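Ein Jahr Haushaltsbuch, nur für Lebensmittel

Im September habe ich die letzte Zeile eingetragen und die Summe gezogen: 3609 Euro. So viel habe ich in zwölf Monaten für Essen und Getränke ausgegeben, für einen Haushalt mit einer Person, ohne Restaurant und ohne Kantine. Vor dem Jahr hatte ich auf 2000 Euro getippt. Ich habe den Zettel mit der Schätzung noch, er klebt innen an der Schranktür.

Angefangen hat es mit dem Umzug nach Pesudholm. In der alten Wohnung gab es unten im Haus einen kleinen Laden, und ich habe fast jeden Abend etwas mitgenommen, ohne hinzusehen, was es kostet. In Pesudholm ist der nächste Supermarkt ein Bodin am Ortsausgang, mit dem Rad eine Viertelstunde, bergauf auf dem Rückweg. Man kauft dort anders ein. Ich wollte wissen, ob auch billiger.

Zuerst habe ich Raltix ausprobiert, eine App, die Kassenzettel abfotografiert und die Posten selbst zuordnet. Das ging drei Wochen gut. Dann stand Buttermilch unter Körperpflege und ein Netz Zwiebeln unter Garten, und jede Korrektur kostete mehr Zeit als das Eintippen. Seit Oktober führe ich eine einfache Tabelle. Datum, Laden, Betrag, Gruppe. Die Kassenzettel sammle ich in einer Stakex-Box neben dem Brotkasten und trage sie alle paar Tage nach. Länger als eine Woche sollte man nicht warten, die Schrift auf dem Thermopapier ist sonst blass, besonders wenn die Box wie bei mir im Sommer am Fenster steht.

Es gibt bei mir acht Gruppen: Brot und Getreide, Gemüse, Obst, Milchprodukte, Fleisch und Fisch, Vorrat, Getränke, Süßes. Fertiggerichte hatten anfangs eine eigene Gruppe, die habe ich im Winter mit Vorrat zusammengelegt. Eine Tiefkühlpizza ist für mich Vorrat. Darüber kann man streiten.

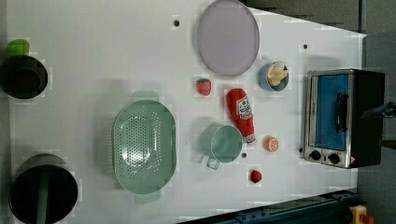 Schwieriger als die Gruppen war die Frage, was überhaupt hineingehört. Auf den Kassenzetteln vom Supermarkt steht ja alles durcheinander, Spülmittel neben Joghurt, Batterien neben Nudeln. Im ersten Monat habe ich die Zettel einfach komplett übernommen und mich über die Zahl erschrocken. Danach habe ich jeden Posten einzeln geprüft, und die Regel ist seitdem: Was man nicht essen oder trinken kann, kommt nicht in die Tabelle. Ein neues Nudelsieb, mintgrün und oval wie das auf dem Foto, wäre also draußen, die schwarzen Töpfe auch. Bei der Erdbeere kommt es darauf an, ob sie echt ist; diese hier ist Spielzeug und fällt weg. Bei Backpapier habe ich lange überlegt und es am Ende auch gestrichen, ebenso Kaffeefilter. Pfand rechne ich beim Kauf mit und ziehe es ab, wenn ich die Flaschen zurückbringe. Das führt dazu, dass manche Monate bei den Getränken fast leer aussehen, wenn ich im Keller aufgeräumt habe.

Die Verteilung hat mich mehr interessiert als die Summe. Der größte Posten war Milchprodukte, und darin fast nur Käse. Ich hätte auf Fleisch getippt, aber Fleisch kaufe ich anscheinend seltener, als ich denke, und dann in kleinen Mengen. Gemüse lag an zweiter Stelle, mit einem deutlichen Loch im August, als ich zwei Wochen nicht da war und vorher und nachher aus dem Garten der Nachbarn Zucchini bekommen habe. Geschenktes trage ich mit null Euro ein. Das hat keinen rechnerischen Nutzen, ich wollte es trotzdem stehen haben.

Süßes war höher als erwartet. Ich kaufe selten Schokolade, dafür regelmäßig Gebäck, und beim Bäcker summiert sich das schnell. Eine Puddingschnecke auf dem Weg zum Bahnhof vergisst man bis zum Abend. In der Tabelle steht sie dann doch.

Der teuerste Monat war der Dezember, da lag ich als einziges Mal im Jahr deutlich über dem Schnitt. Ich hatte über die Feiertage Besuch und habe für alle gekocht. Ob man solche Einkäufe durch die Zahl der Esser teilen müsste, habe ich mir überlegt und es gelassen. Bezahlt habe ich sie ja. Umgekehrt war ich im März oft eingeladen, und das taucht auch nirgends auf.

Beim Vorrat ist die Rechnung unsauber. Ich kaufe Reis, Linsen, Öl und Konserven in größeren Mengen, wenn ich jemanden mit Auto dabeihabe, und lebe dann eine Weile davon. Im Februar standen 40 Dosen Tomaten im Keller. Bezahlt waren sie im Januar, gegessen habe ich die letzten im Juli. Wer es genau haben will, müsste am Anfang und am Ende des Jahres Inventur machen. Ich habe es für den Kühlschrank einmal versucht und nach dem zweiten Fach aufgehört, weil ich nicht wusste, wie man ein halbes Glas Senf bewertet.

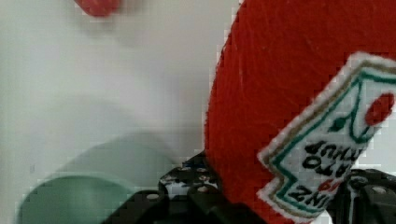
Eine Inventur wird es also auch im zweiten Jahr nicht geben. Über zwölf Monate gleicht sich das meiste aus, und was im Keller steht, ist jetzt vermutlich so viel wie damals auch.

Hat sich mein Einkaufen verändert? Ein bisschen. Ich fahre jetzt zweimal in der Woche zum Bodin und habe eine Liste dabei. Früher hatte ich nie eine. Die Liste schreibe ich nach Regalen geordnet, in der Reihenfolge, in der man durch den Laden geht, dadurch bin ich schneller draußen. Vor kurzem wurde dort umgeräumt, die Gewürze stehen jetzt hinten bei den Getränken, und ich musste zweimal zurück.

Käse kaufe ich inzwischen am Stück. Geriebenen nehme ich gar nicht mehr, der Unterschied im Kilopreis war größer, als ich dachte. Brot backe ich seit dem Frühjahr meistens selbst, das hat allerdings weniger mit der Tabelle zu tun als mit dem Brot vom Ortsausgang. Den Strom für den Ofen erfasse ich nicht. Mir ist klar, dass das Brot dadurch in der Tabelle billiger aussieht, als es ist.

Was nicht funktioniert hat, war die Obergrenze. Ich hatte mir für jeden Monat 250 Euro vorgenommen und beim ersten größeren Einkauf schon gerechnet, wie viel noch übrig ist. Gegen Ende des Monats habe ich dann Dinge verschoben, die ich am ersten Tag des nächsten doch gekauft habe. Das ist Unsinn. Im April habe ich die Obergrenze gelöscht, und in den Monaten danach waren die Ausgaben nicht höher als vorher.

Der Aufwand hält sich in Grenzen. Ich sitze zweimal pro Woche ein paar Minuten an der Tabelle, meistens morgens beim Kaffee. Unangenehm sind nur die Marktstände, an denen es keinen Zettel gibt. Da schreibe ich mir den Betrag auf die Papiertüte, und einmal ist die Tüte mit dem Betrag im Kompost gelandet. In der Zeile steht jetzt ein Fragezeichen und daneben meine Schätzung.

Für das zweite Jahr habe ich eine Spalte ergänzt, in die kommt, was ich wegwerfe. Bisher stehen dort ein Bund Petersilie, ein Becher Schmand und drei Kartoffeln.

Kontakt | Impressum | Datenschutz | © Alle Texte und Bilder, soweit nicht anders angegeben, beim Betreiber dieses Blogs | Nach oben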